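About Tamel

E-mail this page | Print this page

Filed under: Who We Are, Chores, Machines

Tamel is a small company with one question on the wall: can a machine do the housework yet? We have been asking it since we opened in Heywood, above a shop that sold vacuum cleaners. The answer so far is "some of it, slowly, if you move the cat."

Urszula Tokarz started the company after eleven seasons of fixing packing lines for other people. Packing lines are good at doing one thing to one kind of box. Kitchens have no such manners. A jar gets put back a little to the left, somebody buys the other brand of flour, and your machine is lost. She figured that if the big problems were already taken, there was room for somebody to work on the small annoying ones, and she has not run short of them.

What we work on

We collect chores. Each one starts with people doing it by hand, then people doing it with the same kind of gripper a machine would have, over and over, so that there is something worth learning from. Our current list has 40 chores on it. Four of them we would let a machine do in our own homes while we were in the next room. None of them we would let it do while we were on vacation.

Rice is still on the list. You would think a scoop and a tub with a flip-up lid would be an afternoon's work. Grains roll, a scoop handle turns between two flat fingers, and a clear lid is hard for a camera to make sense of. A four-year-old can manage it, with some sweeping afterward.
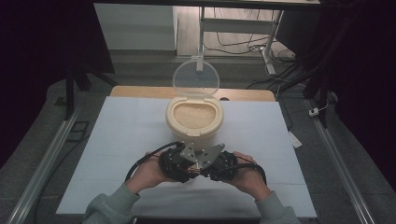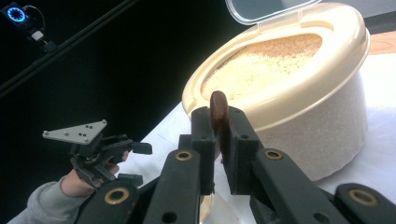 Two moments from the grippers-and-grain work, with the lid up in both.

How we decide a chore is done

We run it 100 times. If it works 100 times, we move the tub, swap the scoop and start over. Most chores go back on the list at this point. Urszula calls this "the second Monday of the project," whatever the calendar says.

We do not publish videos sped up to look brisk. If a machine takes four minutes to fold a dish towel, you will sit through four minutes of dish towel, same as we did.

Who we work for

Keltero makes kitchen fittings and would like to know which of them a machine can open. (Fewer than they hoped.) Atano runs small repair shops and wants parts sorted into bins at closing time, a job its people have avoided for as long as there have been bins. Sorting parts is going better than rice. Parts stay where you put them.

Should you wait for one?

People write to ask if they should hold off on buying a dishwasher. Please buy the dishwasher. It is a very good robot, and it has the sense to stay in one place.

Visits to the Heywood workshop are by appointment, except in December, when we close to clean it ourselves.

Page last updated August 2020

Print this page | E-mail this page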